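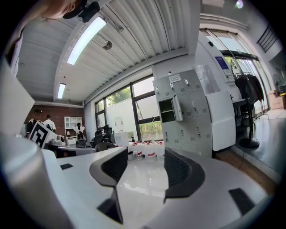
보낸 사람: 한소율
받는 사람: 시연학습 메일링 리스트
날짜: 2020년 7월 16일
제목: Re: 손 그리퍼로 시연 모을 때 시작 동작

Omar Khalaf 님이 쓰신 글:
> Branier 쪽에서는 원격조종만 쓰다가 이번에 손에 드는 그리퍼로 넘어왔습니다.
> 컵 옮기기 시연을 317개 모았는데 앞부분이 제각각이라 학습이 잘 안 되네요.
> 다들 시작 자세를 어떻게 맞추시나요? 그리고 한 사람이 계속 하는 게 나은가요,
> 돌아가면서 하는 게 나은가요?

Omar 님, 안녕하세요! 저희도 지난 3월에 똑같은 걸로 한참 헤맸던 터라 메일 보고 너무 반가웠어요 ㅎㅎ

저희는 녹화 버튼부터 누르고 그리퍼를 집어 드는 버릇이 있었거든요. 그러니까 앞쪽 몇 초가 죄다 천장이랑 형광등, 아니면 시연하는 사람 턱이에요. 그걸 안 자르고 그대로 넣었더니 로봇이 첫 동작에서 손목을 휙 젖히더라고요 (처음 봤을 때 다들 비명…). 지금은 손가락을 벌린 채로 작업대 쪽을 향하게 들고, 속으로 3까지 센 다음에 움직입니다. 앞부분은 스크립트로 자르는데, 그리퍼가 위를 보고 있는 구간은 무조건 버려요. 스크립트는 Vumesgate 저장소에 올려 뒀으니 편하게 가져다 쓰세요.

사람은 돌아가면서 하는 쪽을 추천해요. 저희는 네 명이 하는데, 한 사람이 12개 하고 바로 교대합니다. 더 하면 손목이 아파서 동작이 점점 대충이 돼요. 저는 특히 놓을 때 손가락을 너무 빨리 벌려서 맨날 혼나고요 ㅠㅠ 사람마다 속도가 다른 건 생각보다 괜찮았는데, 잡는 방향이 다른 건 꽤 문제가 됐어요. 컵 손잡이를 어느 쪽에 둘지는 미리 정해 두세요!

아, 그리고 원격조종으로 모은 데이터는 버리지 마세요. Awwad 팀은 둘을 섞어 쓴다던데 비율은 저도 못 들었어요. 혹시 아시는 분 계시면 리스트에 답장 좀 부탁드려요.

한소율 드림
Skadska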